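# Pandodia Bedroom Notes

Notes, word lists and small habits for keeping a guest bedroom in order, written up for anyone who has to make a bed they don't sleep in.
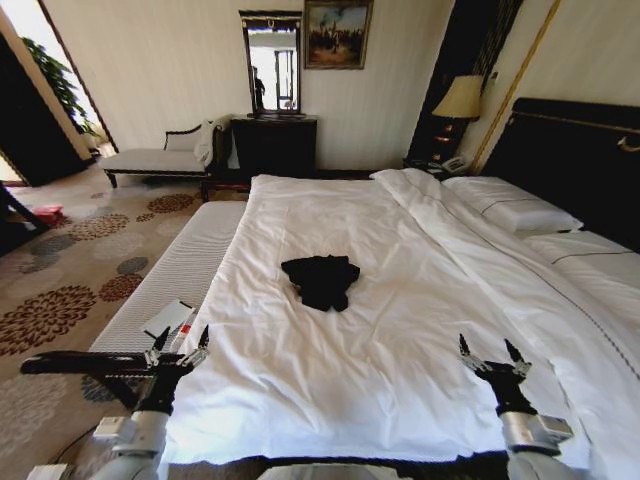 Guest bedrooms get messy in their own particular way, and it took me a long time (and a great many pillowcases) to see how different it is from the mess in a room somebody lives in all year. Clothes don't pile up on a chair over weeks; they land on the bed in one go, usually right in the middle, like the black garment bunched up on the white duvet. Small things end up on whatever flat bit is closest, so a card or a folded paper sits on the bare edge of the mattress where the bedding has moved away from it. I've grown fond of this sort of room, with its dark dresser and tall mirror and a padded bench to one side, and most of what follows was written with rooms like it in mind.

## What you'll find in the folder

Pandodia began as a single page taped inside a linen closet door. It has grown since then to 433 short entries, each of them a plain description of one thing on or near a bed and where it ought to go. The files are all plain text, so you can open them with anything you like.

- `bedding.md` covers sheets, duvets, pillows and mattress edges
- `clothes.md` covers garments found on beds, whether folded, crumpled or half and half
- `small-things.md` is for cards, papers, sticks, pens, hair ties and the rest of that large and restless family
- `furniture.md` covers headboards, dressers, mirrors, benches and chairs
- `words.md` is the word list, with 154 terms and the spellings we settled on

An entry is usually two or three lines long. A few of the duvet ones run on much longer than that, and I'm sorry to say those are mine.

## The order I work in

You're welcome to use your own, of course! Mine goes like this:

1. Open the curtains, if there are any, and have a good look before touching a thing.
2. Pick up the small things first and put them together on the dresser. Paper slides under a duvet in no time, and thin items are worse.
3. Lift clothes off the bed. Shake them out once, fold them, and lay them on the bench.
4. Pull the fitted sheet back over any mattress edge that shows.
5. Straighten the flat sheet. If it has a stripe along the side, use the stripe as your guide and run it level with the mattress.
6. Spread the duvet from the headboard down, and flatten any ridge with the side of your arm.
7. Pillows last, with the piping facing the same way on both.

Step 2 used to come after step 3. It was moved in May after a long and very friendly discussion about a lost luggage tag.

## A few words we use

**Bunched** means a garment with no clear shape, where you couldn't say which part is the sleeve. **Loose-folded** means somebody made an attempt. Please keep the two apart, as they go to different places: bunched things get shaken out and looked over, loose-folded things go straight to the bench.

**Ridge** is a raised line in a duvet where it has folded over on itself. **Bare edge** is any part of the mattress you can see with the bedding pulled away. If you can see the quilting, it counts.

**Owner's paper** is any card, note or folded sheet, however scrappy it looks. We never throw owner's paper away and we don't unfold it either.

## Sources and borrowed bits

The clothing terms were adapted from the Caron housekeeping sheets, which are shorter and a good deal stricter than ours. The Florkar list gave us most of the furniture words, though we dropped its three different names for a bench and now call them all benches, chaise lounges included. Drisix hosts the shared copy.

## Known gaps

- Nothing yet on bunk beds or sofa beds.
- Only 9 entries deal with dark sheets, and they were all written by the same tired person.
- "Throw" and "blanket" still overlap in `bedding.md`.
- Picture frames over a dresser have no entry of their own. For now, dust the top rail and leave the hanging alone.

## Changes

**Version 2**, 2020-09-26: merged the two pillow files, added the bare edge entries, fixed the spelling of "duvet" in more places than I care to admit.

Corrections are very welcome, long ones included. Please say which file and which line you mean.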